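The drawer club

I got roped into the Brollisia robotics club in April, because my niece told them I "wrote for a magazine" and they'd been hoping somebody would. I'd pictured soldering irons and maybe a wheeled thing bumping into skirting boards. What I found was a classroom full of teenagers arguing about a bedside table.

The bedside table doesn't exist, I should say. It lives in a simulator, along with the room around it and the two-armed robot parked in front of it, and the club has spent most of the year in there. Their school can't afford a real robot with arms (very few can!), but it can afford a few decent second-hand computers, and Liliana Fiore, the science teacher who runs the show, worked out that was enough to enter the Munder Cup.

The Munder is a student competition for household chores. Every team gets the same robot and a pile of virtual furniture, and has to write the program that does the job. There are 41 teams this year, and a run is worth up to 40 points. You lose points for bumping things, for dawdling, and for what the rule book calls "unrequested movement of objects", a phrase I've since used on my own kids.

Brollisia drew drawers. I thought that sounded like the easy one and said so out loud, which got me a very patient look from Mingxuan Liao. Mingxuan is 16 and looks after the arm code. He pulled a chair over for me and put a practice session up on the big monitor, laptop on the dresser and all.
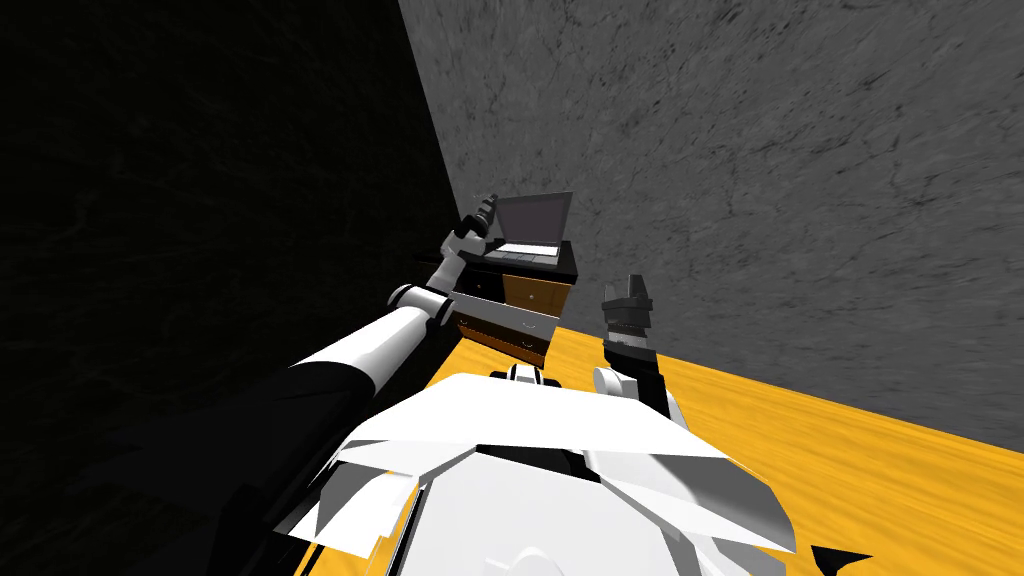
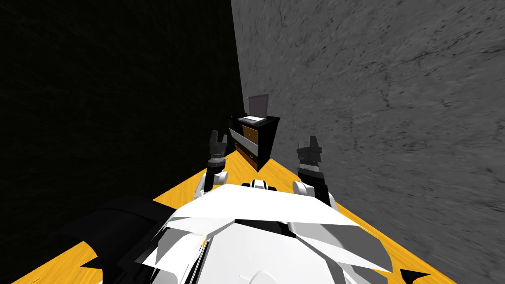
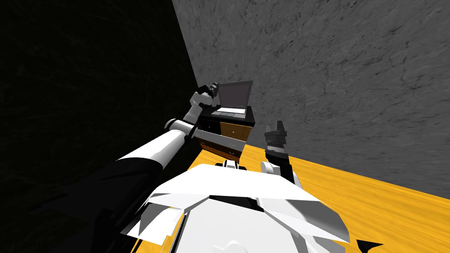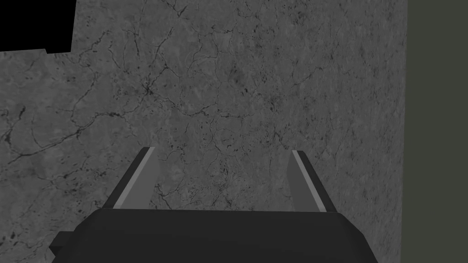
The bedside drawer task in the simulator, with a gripper close up in the last one.

"The drawer's the boring bit," he told me. "It's the elbow that gets you."

He let me have a go with the keyboard controls, and oh dear. Moving a robot arm one joint at a time is like trying to write your name with a pen taped to a fishing rod. I'd get the hand lined up beautifully, then tweak the shoulder a smidge and the whole lot would swing off towards the wall. I tried three times to get anywhere near a handle and gave the keyboard back before anyone could tally my score.

Yulan Meng does the part I found most interesting, which is setting up the practice rooms. If you only ever rehearse in one room, she explained, your program gets very good at that room and falls to bits everywhere else. So she wrote a little script that changes the floor, the walls, the lighting and where the furniture sits, and she leaves it running overnight. They've got 1,000 rooms saved now. Some of them are hideous, and she has favourites, including one with a pink floor that the others have begged her to delete.

I asked Liliana whether it bothered the kids that they never got to touch anything. She thought about it for a while. A couple of them had dropped out early on for that very reason, she said, and she didn't blame them. But she'd also picked up a few who would never have come near a workshop. Ikhsan Sitompul came over from the drama club and only wanted to design the team jumper. He's now in charge of going through the failed runs, colour coding them by what went wrong, and he's the one the others go to when they're stuck. (The jumper is also very good. It's dark green with a drawer handle on the pocket.)

The afternoons are long, and there's an awful lot of waiting. A run starts, everyone watches, somebody groans, somebody eats a biscuit, and Kuo-hua Cheng writes a line in the logbook. Kuo-hua insists on paper. I had a flick through and found entries like "hit side of dresser, again" and "fine until it wasn't", and one page that just said "WHO CHANGED THE WRIST LIMITS" in capitals. It was Mingxuan. There was a small apology in the margin.

Their best practice score when I last visited was 2 points better than the one before it, and you'd have thought they'd won the whole cup. Liliana made them write down what they'd changed before she'd let anybody celebrate.

Entries for the Munder close on 10 November 2020, and the team was still arguing over how fast the arm should move on the approach. Yulan wanted slow and safe, Mingxuan wanted the time bonus. When I left they'd agreed to run both settings through all of Yulan's rooms overnight, pink floor included, and Ikhsan was hunting for the extension cord.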